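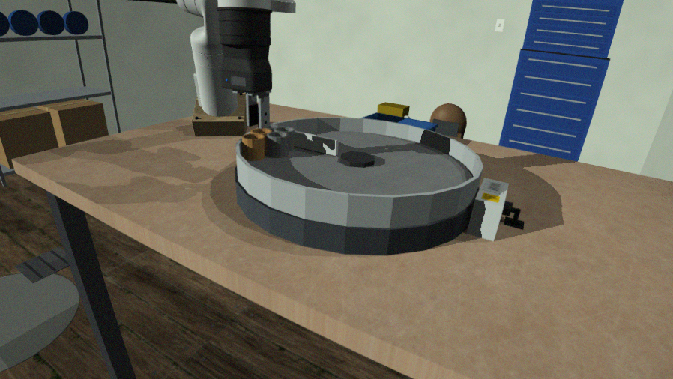 3. How people in Gremetport store their odds and ends

3.1 Where the question came from

I should own up at the start that this section grew out of an argument in my own kitchen. I'd been reading Felicja Witkowska's work on what she calls "resting places" - the spots in a home where small things end up when nobody has decided where they go - and I said to my sister that surely everyone has one drawer for all that. She has no such drawer. She has bowls, and a biscuit tin on the stairs, and she was quite cross at the idea that this was any worse than my drawer. So I went and asked other people, and here we are.

Witkowska's argument, if I can squash it down a bit, is that a resting place has to be open at the top to work well. Put a lid on it and people stop using it within weeks, and the things pile up on the nearest flat surface. I liked this a lot when I first read it, mostly as it explained my hallway. I'm now less sure it holds for everyone, as you'll see in 3.3.

3.2 Who I asked and how

The survey went to 600 households in two places, Gremetport and Stedwood, and 390 of them sent it back, which cheered me up no end (I had been warned to expect far fewer). I then visited 32 homes to look at the real thing. The visits were the best part of the whole project and also the slowest, because people who are happy to show you their batteries and spare keys are also happy to tell you about their knees.

I asked everyone the same opening question: "Where would you look first for a stamp?" It's a daft question and I'd defend it to anyone. Hardly anybody keeps stamps in a place meant for stamps, so the answer tells you straight away where the household thinks its small things live. If two people in the same house gave different answers I wrote both down and didn't try to settle it for them, although in one Stedwood kitchen they carried on without me for quite some time.

The Rutkowska scale, which I've used for sorting the answers, runs from "one place, known to all" down to "no fixed place". I did find the middle of the scale hard to use. A household with a bowl for keys and a shelf for everything else could go in either of two bands, depending on how you read the wording, and I've put these in the upper band throughout. Anyone comparing my results with the earlier Zomis study should bear in mind that they went the other way.

3.3 Open, round and shared

Shape came up far more than I'd planned for. I hadn't asked about it at all on the form, but people wrote about it in the margins: corners are where the pins go, you can't get your fingers into a corner, a round thing can be reached from any chair. One woman in Gremetport had thrown out a perfectly good square tray for this reason and still felt guilty about it.

Figure 3. A wide, round, shallow container with an open top, on a table. Computer rendering.

What I mean by "shallow" in the rest of this paper is that you can see the floor of the thing from where you'd normally stand. Once a container gets deep enough to hide its bottom layer, people talk about it quite differently. They say they "dig" or "rummage", and they're much more likely to have bought a second roll of tape while still owning the first.

Lids, then. Witkowska would have us expect lidded tins to be abandoned, and in Gremetport that's more or less what I heard. In Stedwood it wasn't. Several households there kept sewing things and loose screws in tins with tight lids and used them all the time, and when I asked, the answer was usually cats. I'd like to look at this again in November, when people are indoors more and the cats are too. For now I've marked pet ownership in the results table, although the form never asked for it, so the column only covers the homes I visited.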